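From: Marek Vávra
To: Kallham robotics club list
Subject: Re: [kallham-robotics] Book task - what counts as a grasp?

Veronika, thanks for writing it all out. Answers in line, then a few things for everybody.

Veronika Magyar wrote:

> We have 314 demonstrations recorded for the shelf task now.
> Ctibor went through the first batch and threw out 10 of them because
> the book slid out of the fingers on the way up. He kept the ones
> where it tilted but stayed in. I would have thrown those out too.
> Can we settle on one rule before we record any more?

Keep the tilted ones. The Horkel rules say the book has to be standing on the shelf when time is called, and they say nothing about how straight it has to be on the way there. If we only train on perfect lifts, the arm won't have seen a tilted book and won't know what to do with one. Throw out a run only if the book leaves the fingers or if the person holding the gripper used their other hand.

Ctibor, please put the 10 you removed in a separate folder and don't delete them. Norbert wants to try them for the failure detector.

> Second question. Marcelino says we should always take the book by
> the spine. I find it easier to close on the covers. Do we have to
> pick one?

Both are fine, but write down which one you did. There is a column for it in the sheet (column F, "contact") and it is empty for most of last week. The spine grasp works better for the thin paperbacks. For the hardcovers I would close on the covers, low down, and not too close to the corner.

> Third, the file names. Some of us start at 1 again every session.

Please don't. Continue from the last number in the sheet. I renamed the duplicates on Tuesday and it took the whole evening.

Now the things for everybody.

The competition entry for Fellham is due at the end of November. We need a two-page description of the method and a video of no more than three minutes. Veronika has the method text. The video has no owner yet, so if you want it, reply to the list and it's yours.

The training machine in the Beneš lab is ours from six in the evening. The last run used 944 training steps before I stopped it, which is too few to say anything about the policy. I'll start it again when the new recordings are in. 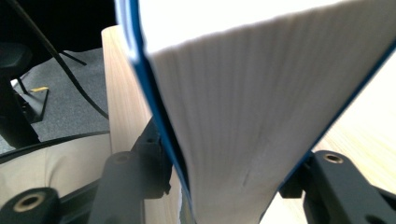

Thick hardcovers are the part of the object set I am least happy with. We have plenty of paperbacks and thin textbooks and very few books that come near the full opening of the fingers. For the next sessions I'd like half of the recordings to be on big books. The blue hardcover between the fingers is the sort of thing I mean - thick, with a shiny cover. Pages that bright may also be a problem for the camera, as the top of the page block goes almost pure white there and I doubt the network gets much from it. Norbert, could you lock the exposure a step lower and record five runs, so we can compare?

One more point about the fingers. Check that the screws in the brass inserts are tight before you start, if your set uses them. Marcelino found a loose one on the second gripper and we can't tell how many recordings it affected. He has marked everything from number 343 on as suspect until he has looked through it.

If you can't make your session, tell the list the day before so somebody else can have the gripper. The sign-up sheet is in the usual folder.

Marek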